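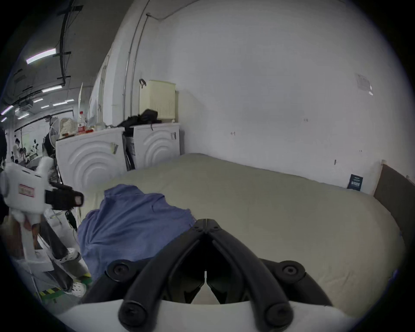
Who can take part in the Trakness open day?
Any adult who can stand for a couple of hours and use both hands. You do not need to know anything about robots.

Trakness is looking for people to help run the demonstrations at its open day in May. The participants we are looking for will work at the household stations, using the hand-held grippers to do everyday jobs while visitors watch and ask questions. This is paid, one-time work with a short training session beforehand.

Reference: 1056
Place: Trakness, 841 Iler Road, ground floor
Pay: $200 for the training session and the open day together
Apply to: Saron Alemayehu, visits desk

About the open day

We build arms and grippers for work in homes and care settings. Most of what our machines learn starts with a person doing the job first, holding a gripper in one hand or both. Visitors at past open days spent a lot of time in front of the finished arms and hardly saw this part. They asked about it afterward, so this year it gets the larger share of the floor.

Doors open to visitors at 10 a.m. and close at 4 p.m. Groups are taken around by a guide and stop at each station for a few minutes. Between groups there is time to sit down. School groups come in the morning, and people from the neighborhood and from local care homes mostly come after lunch. A few visitors will be engineers from other companies, and their questions can get technical. Pass those on to the station lead.

What you would do

You would be placed at one station for the morning and a different one for the afternoon. The jobs are ordinary ones:

Bed station - pick up a piece of clothing or a towel from the bed, lay it flat, fold it, and put it to one side. Then shake it out and start over.
Laundry station - move clothes between a basket and a tub.
Table station - set out cups and plates, then clear them.
Shelf station - take boxes down, turn them so the label faces out, and put them back.

You hold the gripper by its handle and work its fingers open and closed. It feels slow at first. Cloth is the hardest thing to handle, and you will drop it. Please don't hurry to make up for a dropped item when people are watching; pick it up and carry on at the same speed.

At the end of each group's stop, the guide will ask if anyone wants to try. You hand over the gripper, show the visitor how to hold it, and stay next to them until they are done. Children under 12 can try only with an adult from their own group standing by.

You will not be asked to operate the powered arms. Those are run by our own staff in the Skerberg room, behind a barrier, and you are welcome to go and watch on your break.

Who we are looking for

We have places for eight participants and will keep a short reserve list. We would like a mix of ages. People who have worked in laundries, hotels, hospitals or home care often take to the grippers quickly, so please mention it if you have. So do people who sew.

You should:
- be 18 or older
- be able to stand for up to 40 minutes at a time
- be able to hold a tool at chest height for short periods
- be comfortable talking to strangers in English (Amharic or Spanish is a plus)
- be free for both the training session and the whole of the open day

Left-handed people are very welcome. The grippers work in either hand.

If you use a wheelchair or have trouble standing, write to us anyway. The table station can be lowered, and we can arrange for you to stay there all day.

Training

Training takes place in the same room, the week before the open day, from 5:30 to 7:30 p.m. Wondimu Endale leads it. You will try each station, learn how to hand over a gripper safely, and go through the questions visitors ask most. These tend to be about cost, about jobs, and about whether the robot can iron. We will give you a sheet with our answers, but you are free to say you don't know.

Clothing and belongings

Wear pants and a plain top with sleeves that stay out of the way. Shoes must be closed and flat. Take off rings and bracelets before you start. There are lockers by the front desk; bring your own padlock. Phones stay in the lockers during station time, and photos of the equipment are not allowed on the training evening. Photos are fine on the open day itself, except in the Skerberg room.

Recording

The stations are working stations, and the grippers record while they are in use. This includes what is in front of the gripper, so your hands and sometimes other people may be in it. You will get a consent form with your confirmation. Please read it before the training session and bring it signed. If you would like to help at the open day without being recorded, tell us when you apply. We need two people for the welcome table and the coat rack, at the same pay, and no recording is made there.

Food and travel

Lunch is provided in the Feyisa room on the second floor, with vegetarian and fasting dishes. Tell us about allergies when you apply. Bus fares are paid back on the day if you bring your ticket. Parking on Iler Road is limited, and the yard behind the building will be full of school buses until noon - use the side street by the tire shop instead.

How to apply

Send a short note to Saron Alemayehu at the visits desk, or leave one at reception, with the reference number at the top. Tell us:
- your name and a phone number
- what kind of work you do or have done
- which hand you use
- any station you would prefer, or would like to avoid

A resume is not needed. Nahuel Gaete will call everyone who writes in, usually within a week, for a ten-minute chat. Calls are made between 4 and 7 p.m. If you can only talk at another time, put that in the note.

People who took part in earlier open days may apply again, but half of the places are kept for newcomers. Questions about access or the consent form go to Yabsira Gebreyes, also at the visits desk. Pay is sent by bank transfer within two weeks of the open day, or by check on request.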